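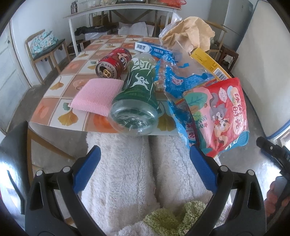
Jitendra Uniyal asked under my last post if we get the same pay for an hour with the gripper as for an hour cleaning rooms. Yes, same rate. It took until May to get that in writing. I'll put the rest in a thread because several people asked.

Background for anyone new. I clean and turn over furnished apartments for Thibodeau in Stimutcombe. There are 14 of us on the crew. Last winter the company signed with Skundska to try robots for the tidying part of the job, meaning clearing tables, picking up laundry and folding the small stuff.

No robot has come to our building yet. What came first was the hand-held grippers. You hold the handle, squeeze the trigger, and the two fingers close. You do the same job you would do with your own hand, only slower, and it gets recorded.

A typical task is a towel on a blanket. Open the fingers, go down, close on the towel, lift, put it where the sheet says. Then mess it up again and do another one. One good recording is short. Doing them for two hours is long.

The other kind is tables. People leave everything on tables. Drink cans, snack bags, a sponge, a toothpaste box, bottles on their side. The point is that it's supposed to look like a table somebody got up from, so please stop lining things up (this is for my own crew, you know who you are).

Things that are easy with the gripper: boxes, sponges, anything with a bit of give and a flat side.

Things that are hard: shiny bags. They crinkle up and slide out. Bottles on their side are a pain too if you come in at the wrong angle. Towels are easy to grab and hard to put down nicely.

Now the part people really want to know, which is hours. Before, I had six rooms on a full shift. On recording days I have four, and two hours at the table. Nobody has been let go. Two people left in the spring and were not replaced, and I'm not going to pretend those are unrelated. The company says they are.

Solange Pichon is our rep and she got three things agreed. Same rate for recording. Recording is voluntary, and if you say no you keep your normal rooms. And we get told before any machine is put on a floor, with the date. She wanted a fourth thing, about minimum crew size, and didn't get it. That one comes up again at the next meeting.

Ten of us said yes to recording. Four said no. I have not heard anyone give the four a hard time. Annick Chisholm was a no at first and switched after her knee got bad, since you can sit down for most of the recording. For her it's the difference between full hours and short hours.

That's worth saying plainly. The table work is easier on the back and knees. It is harder on the hand. By the end of two hours my trigger fingers are stiff and I feel it through the next morning. I asked for the two hours to be split in two parts with rooms in between, and since June they are.

Numbers, for those who like them. As a crew we had recorded 2686 as of the last sheet on the wall. Of those, 1046 were marked as good to use. That was a bit of a blow when it went up. We all thought we were doing better.

Gordon Gosselin is the one from Skundska who comes over to check. I asked him what was wrong with the others. He said mostly we go too fast. We have all been doing this for years and our hands want to be done with it. Some were thrown out for starting before the gripper was fully open, which is just habit, and easy to fix once somebody tells you.

It would have helped to hear that in the first week. We went through most of the spring without any feedback at all. If your workplace starts something like this, ask on day one who looks at the recordings and when you hear back.

The target on the first plan was up to 700 a week for the crew. We never got near it and it was dropped. I don't know who came up with it. I don't think they had folded a towel with a gripper.

Somebody asked if it feels strange to teach the thing that might take the job. Yes, some days. Other days it's a quiet two hours sitting down. I have been doing rooms for a long time and clearing off tables was never the part I was proud of. Getting a bathroom right is, and so is knowing when a guest is sick or in trouble from how the room looks. Nothing we record covers that.

What I do worry about is new people. Clearing and folding is what you start on. I learned the building that way, with Tamsin Pettigrew going ahead of me and telling me what I'd missed. If that part goes to a machine, I don't know what a new person does in the first month. I put this to the manager and she wrote it down.

There is also the question of who gets the jobs around the robots. When the first one goes in, somebody has to be on the floor with it, clear it when it gets stuck and do what it leaves. Skundska calls that an operator. Our contract doesn't have an operator in it. Solange is asking for it to be filled from the crew first, with a pay grade of its own.

Sullitz, which does the buildings across the river, started on the same thing a few months before us. A woman I used to work with there says their first machine was on one floor for three weeks and then went back for changes. In those three weeks the crew did the floor a second time behind it, on the same hours. So we are asking for trial time to be counted as extra from the start.

Reply to a few of you at once: no, we don't record in rooms with guests' things in them. There's a set of items kept for it. No, you don't need to be good with computers. Yes, left-handed people can do it, but ask for the handle to be checked first, one of ours sticks.

Next meeting is in two weeks. On the list: crew size, operator grade, trial hours, and a softer trigger. If you work somewhere that already has an operator grade written down, send me the wording, even if it isn't great. My messages are open.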